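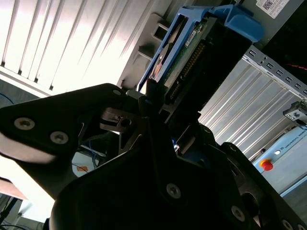

The pitch for Nallerico fits on one slide. Old office desktops come in, a robot arm takes out the hard drives, and the drives go to be wiped or shredded. Urness, the recycler that paid for the trial, liked the slide a lot. I liked it less after I read the fault log.

The log has 400 drive pulls in it. In 19 of them the gripper closed on the caddy, the force reading rose the way it should, and the software wrote "removed" next to the serial number. The drives were still in their bays. The fingers had flexed the plastic, slipped off it and come away with nothing, and the system counted the squeeze as a grip.

If you recycle printers, a mistake like that costs you a few minutes. If you promise customers that their payroll files are gone, you have a different kind of problem. Those machines were headed for the resale shelf with a clean record attached.

Holst, which built the cell, calls this "a confirmation gap." I asked what confirmed a removal before the gap was found. Finger force and arm position, I was told. Did anything check that a drive had landed in the bin? There was a scale under the bin. It had been left out of the sign-off step to save two seconds a cycle.

Hanne Bach ran the bench during the trial and caught the first one by hand. She had opened a finished case to look for a loose screw and found the drive sitting there, latched. "I thought I'd grabbed the wrong computer," she told me. "Then I opened the next few, and I stopped the line."
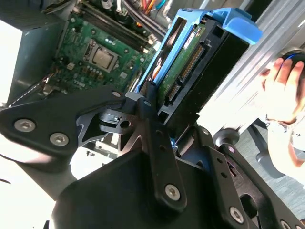
What bothers me more is how the trial handled people. Bach and her coworkers were in and out of the work area all day, moving cases and clearing snags. The risk assessment I was shown gives that a single paragraph. It says operators will "remain aware of arm motion." A person can remain aware of arm motion and still get a knuckle pinched against sheet metal, and Bach did, in April, when the arm retried a failed pull while she was holding the case steady. She had a bruise and went back to work. The retry had no delay and no warning tone. It does now.

Holst has made other changes. The scale counts again. A camera looks into the bay after every pull. Unum, the software supplier, says its next release will flag a slipping grip by watching for a sudden drop in force. I asked to see that work on a caddy that had already been bent once, and was offered a video.

Urness is still planning to order a second cell. It says the failures were found early and the process worked. Bach found them, with a screwdriver, while looking for something else. I asked how many cases will be opened by hand in the next round of 900, and the company said it was still deciding.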